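Bench notebook, shared workshop, bay by the roller door
July 26, 2023

Two-arm table rig, continued from the last entry. Worked from after lunch until the compressor crowd wanted the power board back.

Left arm, shoulder joint. The droop Lempi logged is still there. With the arm held out level and the gripper closed on nothing, it settles 12 mm low and stays there. Swapped the servo leads left to right to see whether the fault followed the driver. It did not. Pulled the shoulder cover and found the grub screw on the output coupling had backed out half a turn. Cleaned the thread, put medium threadlocker on it, torqued it by feel. Droop is now under 2 mm, and I can correct that in the offset table. Do the same screw on the right arm before it goes the same way.

Power. One supply for both arms is marginal. When both shoulders lift together the rail sags and the wrist servos drop off the bus. Esko had blamed the Skatia hub for this. I put the meter on the supply terminals and the sag is there before the hub, so the hub is cleared. Fitted the second Prodton supply from the spares shelf and gave each arm its own. Grounds are tied at one point, at the left base. Label both plugs. They are the same colour and the same shape.

Cable routing. Both looms now run on the outside of the arms and down to the bases. The inside route looked tidier but the left loom got pinched at the elbow at full fold. Outside leaves a loop sticking out past the table, so keep the trolley clear of that side. The loop off the right gripper is still too long and hangs over the middle of the table. Shorten it or clip it. Not done today.

Mounting. The bases sit on the Tuominen rail along the front edge. The rail was walking sideways when the right arm stopped hard. Added a second clamp bolt underneath at each end, with a rubber washer so as not to mark the timber. Base spacing measured again after tightening: 963 mm centre to centre. The config file still had the old figure. Changed it, restarted, rehomed both arms. Anyone running from their own copy of the config needs to pull the new one or the hand-over point will be out.

Gripper calibration. Left fingers close square. Right fingers close with a slight toe-in, so thin flat things get held at the tips only. Plates need a fuller contact than that. Filed the right pad down and reglued it. Leave it overnight before loading it.

Software. Narnemora branch is running on the bench machine. Camera exposure was on auto and kept hunting when an arm moved over dark surfaces, so it is now fixed at the value Lempi wrote on the whiteboard. Control loop logged 545 late cycles before I moved the logging to the other drive, 37 after, over the same length of run. The remaining ones line up with disk writes. Good enough for slow moves. I would not trust it for anything quick.

Table layout. Cutting board on the left, red tray in the middle, dish rack on the right, clear container behind the board. Rice is a poor choice near open joints. If grains get into the base housings we will be stripping them down, so the brush and pan live under the bench from now on. Sweep before homing.

To do:
Right shoulder grub screw.
Label the supply plugs.
Shorten the right gripper loop.
Check the right pad glue before loading.
Ask Esko where the spare horn screws went.
Order more threadlocker, the bottle is almost out. Full strip and regrease of both arms is pencilled in for September.

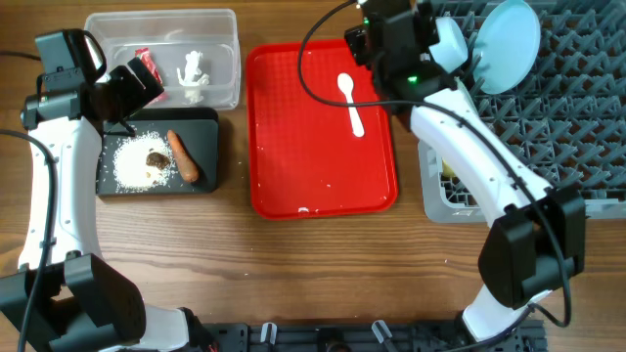
Can both arms go back on a single supply if we buy a bigger one?

They could, provided it holds its voltage with both shoulders lifting at once, but the separate supplies stay until someone has measured that at the terminals.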